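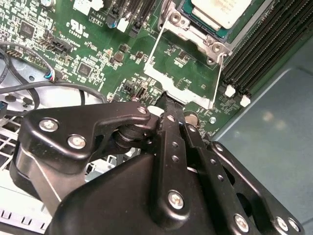 White-topped processor and its silver bracket, deep in the green board

Search this blog Type and hit enter

Old Towers Are the Best Towers

4 min read

I've been wanting to write about desktop towers for ages, and September finally gave me the push. Everybody I know is shopping for something thin and sealed right now, and meanwhile I am completely in love with the insides of a big old steel box! Lay one on its side with the panel off and it's like looking down on a tiny town. The graphics card sits there under the socket, the drive cage stands up at one end like an apartment block, and the power supply takes up a whole neighborhood along the edge.

My favorite part by a mile is the processor socket. If you've never opened one, it's a small metal bracket with a thin wire lever that runs down beside it. You press the lever down a hair, slide it outward from under its hook, and let it come up. Then the plate loosens and you can lift it. The first time I tried this I pulled the lever straight up without sliding it out, which does nothing except bend the wire, and I spent the rest of the evening on the Bindix forum reading about people who had done the same (there are a lot of us). These days I can't get enough of it. There's a bit of spring in the lever that makes the whole job feel like winding a good clock.

A few things I do before going anywhere near that lever:

Unplug the power cord and hold the power button in for a few seconds. Touch bare metal on the case. Take the cooler off slowly, with a small twist, so you don't yank the chip along with it. I clean the old paste off the lid with 90 percent alcohol and a coffee filter. Paper towels leave fuzz. I've tried the Varance wipes as well and they're lovely, but I go through them like candy and the coffee filters live right there in the kitchen.

For screws I use the Vekia driver set, the one in the roll-up pouch. The long thin Phillips reaches past the drive cage and that alone makes it worth having. Magnetized tips are wonderful, too, and if you grew up being told never to bring a magnet near a computer, a weak driver tip is not going to hurt a board. Dropping a loose screw behind the board is a much bigger worry. Ask me how I know!

Then there are the cables. I will never get tired of yellow, red and black power wires, even when they are in a big unruly bundle. I used to tie everything back as tightly as I could and then curse when I needed to get a drive out. Now I leave some slack near the bays and only tidy what hangs over the board. It looks worse and works so much better. The little colored plastic bits are a treat as well, the drive tabs especially, which you pinch or slide and out comes the drive with no tools at all. Somebody at a drafting table cared about that tab.

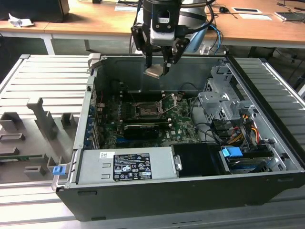 Viorica Georgiev wrote in to tell me I was being far too relaxed about the socket itself, and that the lever is only half the story. On boards where the pins are down in the socket, she says, you should never leave it open while you go make coffee, and the safest thing you can put in there is either a chip or the plastic cover that came with the board. She also says to look at the pins with a flashlight held low, from two different sides, before anything goes back in. A bent one catches the light differently from the rest.

I tried the flashlight trick that same night and she's right, it's great! All those rows light up in lines, and as you move the light the lines move with it. I must have stood there for ten minutes just admiring it. I've since bought a pack of covers from Kelmendi, who sell them loose from a bin by the register, and I keep them in the same tin as my spare standoffs.

Putting it back together is the same trip in reverse, and this is where I make myself slow down. Find the little triangle on the corner of the chip and the matching mark at the socket. Set it down flat and let go. It should just sit there. If it rocks, pick it up and look again. Closing the lever takes more force than you expect and it can creak a bit, which scared me silly the first time, but as long as the chip is sitting flat, that creak is fine.

My current plan is to swap the old hard drive for a 400 GB one a friend has promised me, and to put in fresh case fans while I'm at it. Does anyone have a favorite quiet fan for an older case? I'd also love to hear about card slot covers, the blank ones at the back. Mine always go missing and I'd like a whole row that matches.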